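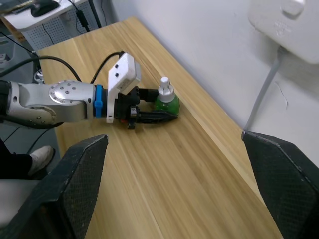 Eltero is a lettings and property management agency in Prernby. We look after 308 homes, most of them flats, most of them older than the people living in them, and a few with staircases that no removal firm will quote for over the phone. We let them, we inspect them, we take the calls about the boiler. A good deal of an inspection is spent staring at walls. A plain white one with a few faint cracks and scuffs in the paint, down where the table meets it, is what we call Tuesday, and we won't be taking anyone's deposit over it. Fair wear and tear is a real thing, it is in the contract, and we have been known to read it aloud to landlords.

How we started

The firm was set up by Ljubica Milošević, who had spent several years as a tenant of other agencies and had kept all the letters. Her favourite is a charge for "replacement of air freshener (scent unknown)". It hangs in our front office in a better frame than it deserves.

She began with 2 flats on Bárány Street, a second-hand filing cabinet and a phone number that was one digit away from the local taxi rank's. We still get the occasional request for a car to the station. We have stopped arguing and simply give people the right number.

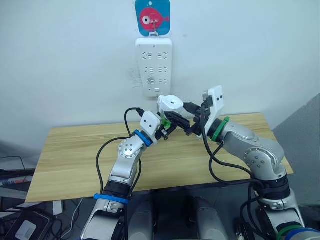

The second office, in Ginau, came later, when a landlord there asked whether we would take on a whole building and we said yes before looking at the roof. We have since looked at the roof. It has been dealt with, and the landlord is still speaking to us.

What we do for landlords

We find tenants, check references, draw up the agreement and collect the rent. We visit each property twice a year and send you a written report in ordinary sentences. If something needs fixing we get a price, and anything over £600 waits for your say-so, unless water is coming through a ceiling, in which case we ring you from the hallway.

We will also tell you what your property is worth per month. This is sometimes less than your brother-in-law told you it was worth. We're sorry about your brother-in-law.

What we do for tenants

We answer the phone. It is a low bar, but you would be surprised who trips on it. Repairs reported before noon get a reply the same day, and the reply comes from a person with a name. We give proper notice before we visit, and we knock, and then we wait a bit.

We do not use the words "bijou", "deceptively spacious" or "would suit". If a bedroom only fits a single bed, the advert says so. If the kitchen window faces a wall, we say that as well, and try to find something nice to say about the wall.

The people

There are 5 of us in Prernby and a smaller outpost in Ginau, which considers itself the head office. Ljubica still does many of the check-ins herself and can tell you where the stopcock is in most of our buildings. Please ask her. She enjoys it.

Finding us

The Prernby office is open Monday to Friday, nine until half past five, with a gap at lunch if it's sunny. Ginau keeps the same hours and takes a shorter lunch, as it will tell you. Keys can be dropped through the letterbox at either office, in an envelope, with your address on it. The address part matters. We have a drawer.

Page last updated 29 September 2023. New winter hours for Ginau will go up in October.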